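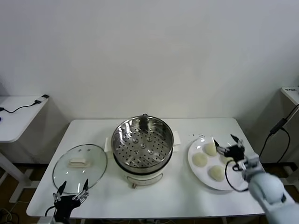
Which side of the wash was the Godoy stage station on?

The east side, up on the bench, and I now feel pretty sure of it after a week with the freight ledger.

Hello all, and thank you for the pile of replies! I didn't expect so many of you to care about one adobe station on the Wandik road, but I should have known better. I'm pasting in the message that started it all, then I'll get to the ledger.

On 01/08/2024 a list member wrote:

> Does anyone have a good location for the Godoy station on the
> old road from Sovley to Wandik? The county history puts it
> on the west side of the wash, next to the spring, but when I
> walked it last February all I found over there was a corral
> footing and a lot of purple glass. No melted adobe, no
> hearth stones. My grandmother always said the station was
> "on the high side," whatever that meant to her.
>
> Also, was it ever a post office, or did the mail just get
> thrown off there?

Your grandmother was right, I think. The Prakard Freight ledger (I have been working from the library's photocopy, which is missing the cover and the last few leaves) has 1,027 entries for the Wandik road, and I have read every one of them. Most are dull in the best way: flour, lamp oil, drill steel, a crate of window glass that came in broken and was charged back to the shipper. But the drivers were paid extra for crossing the wash loaded, and the clerk wrote "crossed" beside each of those trips. Wagons going from Sovley to Godoy and no farther never have it. Wagons going on to Wandik always do. Sovley is east of the wash, so the station had to be on the Sovley side.

I just about fell out of my chair when I saw it. All those little "crossed" notes, and I'd been skipping past them for two days looking for a map!

The distance helps too. Godoy is down as 11 miles out of Sovley, and if you follow the old ruts past the lime kiln that puts you on the bench with a bit of road left before the crossing. The spring is farther on.
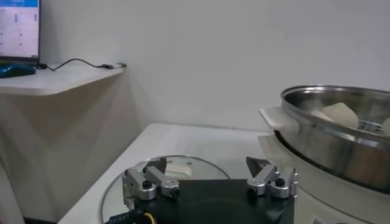
A member down in Sovley wrote to me off-list that the corral footing on the west side could still belong to the station, with the stock kept near water and the people living up out of the flood. I like this a lot. The same member remembers being told that the wash ran bank to bank every summer, and asked why anyone with sense would have built a sleeping room beside it.

The ledger gives some support there. There is a run of entries for fence posts and a pump handle, and those are marked "Godoy" and "crossed" on the same line. They are the only exceptions I found, five of them, all close together. If the house was east and the corral was west, they make perfect sense. I had them down as mistakes until that email came in, so thank you.

As for the county history, my guess is that the author visited late, saw the corral walls standing and took them for the station. The chapter on Wandik has other slips like that. It says 2,000 people lived in the camp at its peak, and I would love to know where they all slept, because the lots on the townsite plat wouldn't hold nearly that many.

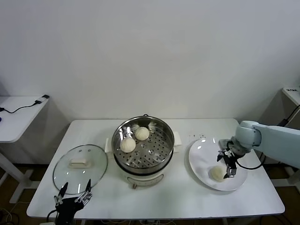
Buns in the steamer basket.

On the post office question, I can't help much yet. There are mail sacks in the ledger, charged at a flat rate, but the clerk only says "mail, Godoy" and never names a postmaster. A station keeper could hold mail for the ranches without having an appointment. Has anybody here gone through the site location reports for this end of the county? They often have a hand-drawn sketch with the nearest creek on it, and one of those would settle the whole thing.

If you do go out to look, please park at the cattle guard and walk in. The bench is soft after rain, and the ruts are the best piece of that road we have left. Leave the purple glass where it is, too. I'd be glad to go along with anyone who wants to pace off the distance from the kiln. I have a measuring wheel and plenty of enthusiasm for it. 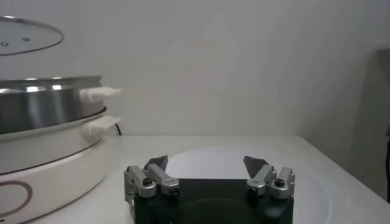
Tiered cooker, left, and the white tabletop.

I'll type up the Godoy lines from the ledger next and send them to the list as plain text, with the clerk's spelling left alone. He had four ways to write "molasses" and I'm fond of all of them.

Happy hunting,
Your fellow member on the Wandik side

Get the list digest in your inbox once a month. Enter your email to subscribe. You can unsubscribe at any time.

Contact the list owner | Copyright remains with the authors of each message | Back to top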